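Robot Programming Practice
Unit 4 handout: teaching by hand and by remote control
Course tutor: Rakiya Adeyemi

4.1 Two ways of giving a demonstration

In hand guiding, the arm's motors are set to cancel its own weight and the teacher moves it directly. The joint readings are the record. Forces felt by the teacher are not stored unless a force sensor is fitted.

In remote control, the teacher moves a leader device and the arm follows. Commanded and measured positions are both stored, and the two differ by the follower's lag. Keep both columns. Training on measured positions alone tends to give a policy that presses too lightly on contact.

4.2 What is stored

Each demonstration is one file: joint positions, gripper opening, wrist camera frames and a time stamp per row. In the Folus exercise the arm is sampled at 40 rows per second and a demonstration is stopped at 2000 rows, giving 50 seconds. Trim idle rows at the start. Do not trim pauses in the middle, as they often mark a grasp.

The Gukano set has 48 demonstrations. Hold back 9 for testing and do not look at them while tuning.

4.3 The wrist view

A wrist camera moves with the gripper, so a fixed object changes place in every frame. The fingers stay at the same edge of the view and give a constant reference. Much of what the camera records has no bearing on the task: table edge, cables, floor, coloured light. A policy trained in one room may come to depend on these. Vary the approach angle and the lighting between demonstrations.

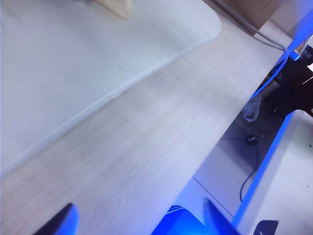
Fig. 4.1 Wrist camera view, fingers at the bottom, white tray or board at upper left, cable passing over the table edge.

Exercise 4a. Take one demonstration from the Gukano set. Plot gripper opening against time and mark the rows where the fingers close.

Exercise 4b. Repeat with commanded values and state the lag in rows.

Reading: Ntuli notes, section 2. Plots are due in October.

Prodcombe Robotics Teaching | Contact the course office | Back to top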